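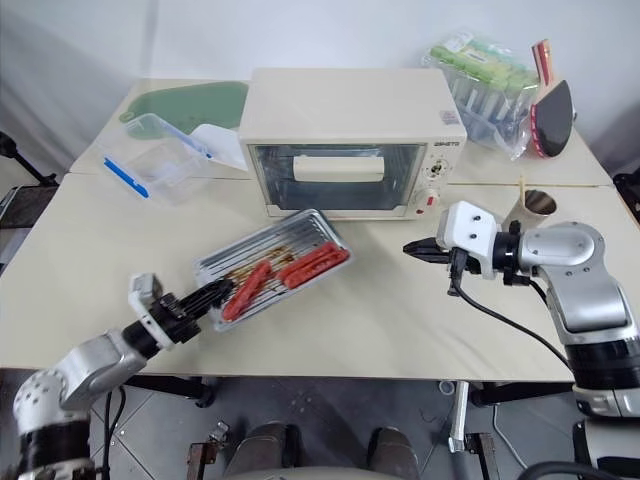

Review: Skerkix Two-Arm Kitchen Station, staff canteen, Prulteston

The Skerkix station was installed in the Prulteston staff canteen in May and reviewed after 30 working shifts. The canteen serves some 200 hot meals a day. The station was assigned one job, the loading and unloading of trays of sausages at a countertop oven.

Performance was steady on short runs. Trays of three sausages were handled reliably, and recorded faults fell once the Livolow control software had been updated. Larger trays still required a person, as did any tray that had been set down far from its usual place. The station is slower than an experienced cook, and buyers should not expect shorter lines at noon.

The effect on staff deserves more attention than the maker's manual gives it. Kitchen employees reported less reaching over hot equipment. They also reported more sitting and watching, which several found tiring in a different way. One position was rewritten to include supervision of the arms — with a pay adjustment agreed in advance. No hours were cut.

Cleaning is the weak point. The grippers take longer to wipe down than the oven does, and the cables collect crumbs. The Makori cover set, sold separately, helps a little.

Rating: 3 out of 5. Recommended for small canteens with staff time available for training.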